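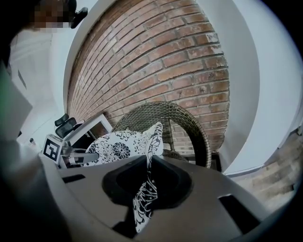
オンラインカジノ事業者向け 入出金・口座管理システム「Brevel」

製品概要

Brevel(ブレヴェル)は、各国・地域の免許を受けたオンラインカジノ事業者を対象とする、入出金および会員口座の統合管理システムです。会員登録、本人確認、入金、賞金の払い出し、取引記録の保管を一つの管理画面から行うことができます。開発および保守は株式会社Flavariが担当し、ゲーム配信基盤「Ustik」との標準接続に対応しています。

従来、入金処理と会員口座の管理は別々のシステムで運用されることが多く、払い出し審査の際に担当者が複数の画面を照合する必要がありました。Brevelでは、会員ごとの取引履歴、ボーナスの消化状況、本人確認書類の審査結果を同一画面に表示します。審査担当者は画面を切り替えることなく承認または保留の判断を行い、その理由を記録に残すことができます。

主な機能

会員口座管理
通貨別の残高、ボーナス残高および出金可能額を区分して表示します。同一会員による重複登録が疑われる場合は、審査待ちの一覧に自動で追加されます。口座の統合および閉鎖には、権限を持つ管理者2名の承認が必要です。

入金・払い出し処理
77種類の決済手段に対応しています。利用できる決済手段は、事業者が取得している免許の範囲と会員の居住地域に応じて設定してください。払い出しは、全件手動審査、金額別審査、条件付き自動承認のいずれかの方式を選択できます。

ボーナス管理
入金ボーナス、フリースピン、損失還元の各条件を登録し、賭け条件の進捗を会員画面にも表示します。条件を変更した場合、変更前に付与されたボーナスには旧条件が適用されます。

利用制限の設定
会員自身による入金上限、損失上限、連続利用時間の設定を受け付けます。上限の引き下げは即時に反映され、引き上げには事業者が定める待機期間が適用されます。自己排除の申請があった口座については、ログインおよび販促通知の送信を停止します。

監査記録
管理者の操作、設定の変更、審査の結果を時系列で保存します。保存された記録は、管理画面から編集または削除することができません。規制当局へ提出する帳票は、期間を指定してCSV形式またはPDF形式で出力できます。
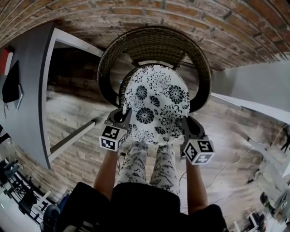
丸い籐編みの椅子と花柄のクッション

製品構成

Brevel 標準版
単一の免許地域で事業を運営する事業者向けの構成です。会員口座管理、入出金処理、監査記録の各機能を含みます。ボーナス管理機能は追加契約により利用できます。

Brevel 複数地域版
複数の免許地域で事業を運営する事業者向けの構成です。標準版の全機能に加え、地域別の税務帳票、通貨換算、ボーナス管理および地域間の権限分離に対応しています。

Brevel 検証環境
本番環境への導入に先立ち、接続試験および担当者研修を行うための環境です。実在する会員の情報を登録することはできません。契約期間中は追加費用なしで利用できます。

仕様

型番:BRV-2028
提供形態:クラウド型(専用区画)
対応言語:日本語、英語を含む28言語
管理画面:主要なウェブブラウザの最新版に対応
認証方式:パスワードおよびワンタイムコードによる二要素認証
外部接続:REST API、Webhook
ゲーム配信基盤:Ustik(標準接続)、その他(個別見積)
データ保管地域:契約時に指定

導入の流れ

お申し込みの受付後、免許証の写しおよび事業計画の概要をご提出いただきます。当社で内容を確認のうえ、検証環境を開設します。既存システムからの会員情報の移行をご希望の場合は、データ形式の事前調査を別途実施します。本番環境への切り替えは、接続試験の完了報告書に双方が署名した後に行います。

保守およびサポート

障害の受付は終日対応です。設定や操作に関するお問い合わせは、Ruawaiサポートセンターが平日9時から18時まで承ります。定期保守の実施時には、管理画面のお知らせ欄および登録済みのメールアドレスへ事前に通知します。毎年12月に契約事業者向けの機能改定一覧を公開し、翌年の更新予定を案内しています。

ご注意

本製品は事業者向けの業務システムであり、個人のお客様への販売は行っておりません。また、日本国内からの利用者に賭博の機会を提供する目的でのご契約はお受けできません。免許の失効または停止が確認された場合は、契約条項に基づき提供を停止することがあります。

価格は構成、取引件数および接続先の数により異なります。お見積りおよび検証環境のお申し込みは、株式会社Flavariの法人窓口までお問い合わせください。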